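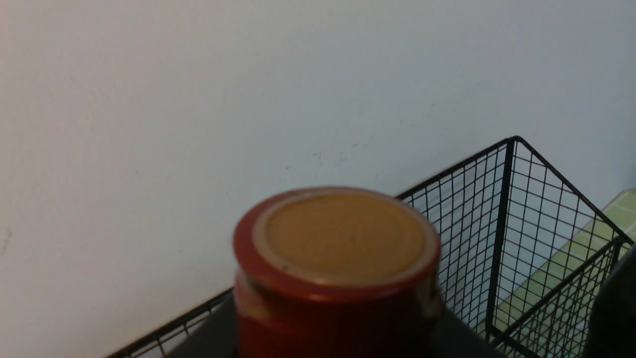

Gollstead is a market town on the Juson River, known for its trade in sauces, pickles and other preserved foods. It lies 48 miles inland from the port of Gavport and had 985 households at the last local count.

History
The town was founded in 1609 as a salt landing. Salt was carried upriver on flat boats and sold to farmers, who used it to keep beans, fish and cabbage through the winter. The trade declined after the river silted up, but the food shops on Gallegos Street remained.

Market
The covered market has 626 licensed stalls and opens daily at 6 a.m. Imported goods - chiefly soy sauce, vinegar and dried chili - are sold in the north hall. Fresh produce is sold in the south hall.
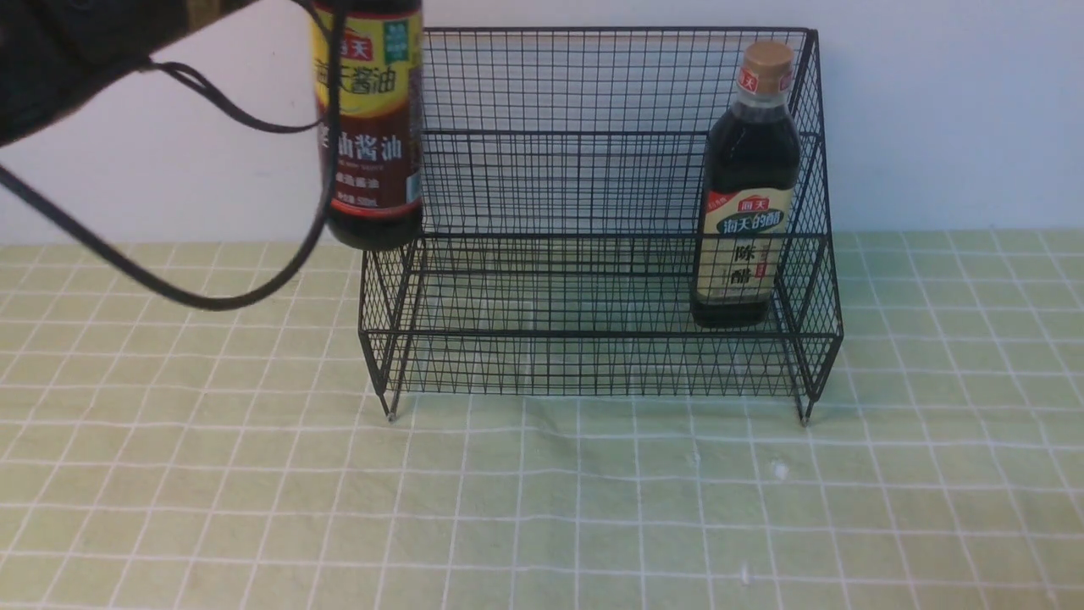 Culture
A pickling fair is held each September. The historian Azucena Zamudio has traced several of the recipes shown there to the salt boat crews. The town museum keeps a small set of their account books, most of them water-stained and only partly legible.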